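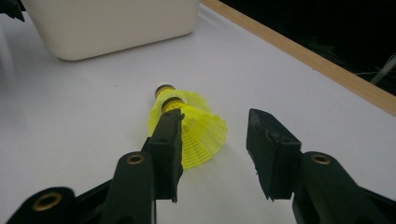 Hand-held gripper with its fingers open on either side of a yellow nylon shuttlecock. Note the uneven edges on both pads.

Finger pad care (Norker hand-held gripper)

Finger pad care covers the checking, cleaning and replacement of the flat black pads at the tips of a Norker gripper. I've looked after the Norkers at the Yammine workshop for a few years now, so most of this entry comes from my own bench, with corrections from Oanh Âu (she rewrote the cleaning part after I got it badly wrong!).

Background

The Norker has two molded black fingers, each ending in an upright pad. The pads do all the touching, so they take all the abuse. Our first set lasted over 800 grasps before anybody complained, and then Issa Kassab started dropping shuttlecocks and blamed the shuttlecocks. Fair enough, they're awkward little things. The skirt gives when you squeeze it and the base doesn't, and a pad with a chewed-up edge can snag in the mesh.

Signs of wear

Look at the outline of the pad first. A fresh one has a clean, straight edge, while an old one goes ragged, usually low down, with small chips along the sides. The matte face gets rough too. I don't mind a bit of roughness (it can even help with slick plastic), but a torn lower edge means the pad goes on my swap list. Check left and right separately, as they rarely wear the same way.

Cleaning

Wipe each pad with a damp lint-free cloth, then leave the gripper open for 20 minutes. No solvent. I used solvent once, in March, and the faces went shiny and useless.

Replacement

Open the fingers all the way and lock the handle. Peel the old pad from the top down, slowly, and scrape off whatever glue stays behind with a plastic blade. The new pad goes on dry first to check the height. Both top edges should match when the fingers close. Then glue, clamp for 30 minutes, and leave the brass-rimmed holes clear of any squeeze-out, please! I've picked dried glue out of those with a pin and it's no fun at all.

Testing

My usual test piece is a nylon shuttlecock on a plain white table. Lay it on its side, bring the fingers down around the skirt, and close gently. Do nine lifts, turning the shuttlecock a little each time. If it slips or the mesh catches, look at the pad edges again before touching anything else. Mawar Pillai prefers to test on a foam block, and we still argue over it.

See also: Brurkley pad stock; Handle lock adjustment

Last edited 1/22/23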